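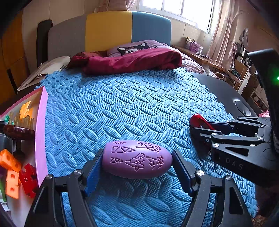 Purple, and staying.

Keep, Sell, Whatever

We are moving to Flalden in November, 2,022 miles away, and the moving company charges by weight. I had never thought of my belongings as having a weight. Now I can't pick up a colander without feeling the bill go up.

The company is called Gallex and they sent a woman with a tablet to walk through the house. She was very polite about the garage. She opened the hall closet, looked in for a while, closed it again and typed something that took much longer to type than "coats." The estimate came on Friday. I read it standing up and then I read it sitting down.

So we are getting rid of things. My sister-in-law, Cremilda Lacerda, has moved seven times and considers herself an authority, and her system is three piles: keep, sell and whatever. I asked what goes in whatever and she said I'd know. By the end of the first evening we had one pan in keep, a lamp in sell, and a whatever pile you could have skied down.

Selling is its own education. I listed the dining table at what I thought was an insultingly low price and was insulted back within the hour. A man wanted to know if the table came with chairs. It did not. He wanted to know if it could. Another asked me to hold it for him until spring, and when I said we'd be gone by then he asked where to, as if he might swing by. The table is still here. We eat dinner on it and resent it.
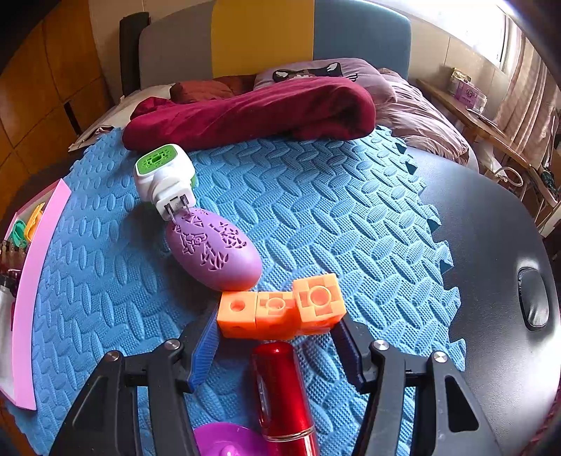
Photo: Kelly Sampaio

Books were supposed to be easy. I took two boxes to the used bookstore on Bezerra Street and came home with one box and a bag, and the bag was heavier than it looked. The man there wouldn't take the cookbooks. He wouldn't take the travel guides either, on the grounds that some of the countries had changed.

Toys are worse. Kids can ignore a thing for two years and then see it near a cardboard box and go pale. My younger one made a speech. I've been told that the trick is to do it at night, and I have been doing it at night, but it turns me into a burglar in my own home, creeping down the hall with a sack, going the wrong direction.

Then there's paper. I have the warranty for a Detus toaster we no longer own, filed behind the warranty for the toaster before it. I have the manual in four languages. I kept the toaster manual out for an hour, in case I felt differently about it later, and then put it in whatever.

Cremilda comes back next week to inspect. I plan to have the closet done by then, or at least closed. If anyone within driving distance wants a dining table, it seats six, no chairs, and I'm no longer proud about the price.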